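Zerkirico オンラインショップ
画材・版画用品 > インク > 水性版画インク

Kunau 水性版画インク ブラック(品番718)
90mlチューブ入り

またKunauの黒が入ってきました! 前回の分は2月のうちに全部なくなってしまって、そのあと「次はいつですか」というメールをけっこういただいていたんです。お待たせしてすみませんでした。いまは在庫があります。

うちの店は木版とゴム版のお客さまが多くて、黒インクだけでも棚がひとつ埋まるくらい置いているんですけど、正直に好みを言ってしまうと、私が自分の年賀状やショップカードを刷るときに手が伸びるのはだいたいKunauです。ねっとりしすぎず、しゃばしゃばでもなく、練り板の上でローラーを転がしたときに「ちりちり」と細かい音がするところまで持っていきやすいんですよね。あの音、版画をやる人なら分かってもらえると思うんですが、ちょうどいい盛り具合のときだけ鳴るやつです。

水性なので、道具は水で洗えます。夜中に台所で刷っている人間(私です)にとっては、ここが大きくて。油性の黒の深さもすごく好きなんですけど、溶剤のにおいが部屋に残るのがどうしても苦手で、何年か前に家では水性だけにしました。

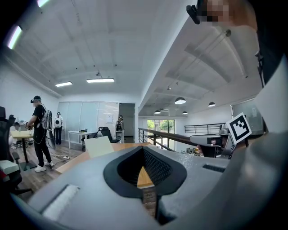 色味の話をしますね。黒といってもメーカーさんごとにずいぶん違っていて、青っぽいもの、茶色に寄っているもの、乾くとグレーっぽく軽くなるものといろいろです。Kunauは刷りたてだとほんの少しあたたかい黒で、乾くとその赤みが引いて落ち着きます。つやはほとんど出ません。つやつやの黒がお好きな方には物足りないと思うので、その場合は同じ棚のグロスタイプを見てみてください。

乾く時間は、うちの作業部屋だと表面がさらっとするまで半日もかかりません。ただ、梅雨どきと真冬では全然ちがいます。厚く盛ったところは翌日まで触らないほうがいいです。私は去年それで、重ねておいた栞の束の裏をきれいに汚しました……。

それから練り板の上での乾きは、水性としてはゆっくりめです。一枚刷っては版を拭いて、紙の位置を合わせ直して、と手が遅い私でもそんなに慌てません。夏に固くなってきたら、霧吹きでひと吹きして練り直せばまた使えます。水を入れすぎると彫った線のなかにインクが流れ込むので、ほんとうにひと吹きで。

紙との相性もよく聞かれます。和紙なら、にじみ止めの入ったもののほうが線がきりっと出ます。洋紙だと、私はCondbyのカード用紙(156g/m²、白)をいちばんよく使っています。表面がつるつるすぎないのでインクがすっと乗るし、名刺やポストカードにしたときに頼りない感じがしません。もっと厚い紙もあるんですが、バレンで手刷りするならこのくらいのほうが楽です。コート紙はおすすめしません。いつまでも指につきます。 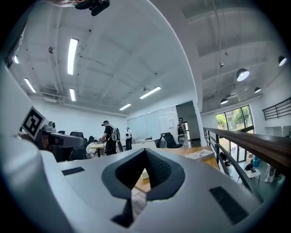

べた面がきれいに出るかどうか、水性インクを選ぶときはやっぱりそこが気になりますよね。細い線はどのインクでもまあまあ刷れるのに、広い黒のところで白い点々が出てしまう、という相談がとても多いです。写真に白いカードが写っていますけど、ああいう太い黒の枠があって、なかに角ばった黒い模様が入っている図柄を版画でやろうとすると、インクの性格がよく分かるんです。枠のまっすぐな縁がだれるか、角が丸くなるか、黒の真ん中がかすれるか。Kunauでこの手の図柄を刷るなら、一度に厚く盛らないで、薄く何回か転がすのがこつです。縦に転がしたら次は横、そのあと斜めにも。私はこれで角のつぶれがだいぶ減りました。あとは試し刷りを惜しまないこと! 版がインクになじむまで、最初の何枚かはどうしても薄いです。

ローラーはÞorgeirssonのやわらかいゴムのものと合わせて使っています。固いローラーでも刷れますが、木版だと板のわずかな反りを拾ってしまって、べたの端が抜けやすいように感じます。ゴム版なら固いほうでも大丈夫。ローラーの商品ページは別にあるので、幅のことはそちらに書きました。

使い終わったら、練り板に残ったインクをへらで集めて新聞紙に取って、それから水洗いしてください。いきなり流しにざばっとやると、排水口のまわりがしばらく黒くなります。ローラーは洗ったあと、ゴムの面を下にして置きっぱなしにしないでくださいね。平らなあとがついてしまうと、次に刷るときに筋が出ます。

服についたら、乾く前ならぬるま湯と石けんでわりと落ちます。乾いてしまったらあきらめたほうが早いです。私のエプロンは元の色がもう分かりません。

よくいただくお問い合わせ

布に刷れますか?
刷れますが、洗濯すると落ちます。飾り用の布ならいいと思います。洗うものには布用のインクをどうぞ。

ほかの色と混ぜられますか?
Kunauの同じシリーズどうしなら混ぜて大丈夫です。白にほんの少しだけ黒を入れて作るグレー、とても好きな色です。黒が強いので、必ず白のほうに黒を足していってください。逆にすると白がいくらあっても足りません。

一本でどれくらい刷れますか?
図柄によって全然ちがうのでお答えしにくいのですが、私がはがき大の、べたが多めの版を刷ったときで約700枚でした。薄盛りが好きなのでかなり持ったほうだと思います。もっとたっぷり盛る方は、少し余裕をみてご用意ください。

子どもの授業で使えますか?
使っていただいている学校もあります。顔や手についたら早めに洗ってあげてください。チューブの口がすこし固いので、最初の一回は大人が開けたほうがいいかもしれません。

商品について

品名 Kunau 水性版画インク ブラック
品番 718
容量 90ml
つや なし
洗浄 水
保管 ふたをしっかり閉めて、凍らない場所で

チューブの口のところでインクが固まっていることがたまにありますが、つまようじで取り除けば中身は問題なく使えます。もし中まで固くなっていたら、こちらで交換しますのでご連絡ください。チューブの外側の小さなへこみについては、輸送中にどうしてもついてしまうことがあるので、ご了承いただけると助かります。

複数まとめてのご注文や、学校・教室での請求書払いもお受けしています。カートの備考欄に一言書いておいてもらえれば、折り返しメールしますね。次の入荷でセピアと藍色も少しだけ入れる予定で、藍はまだ自分で刷っていないので、試し刷りをしたら商品ページを作ります。

最終更新 2019年4月27日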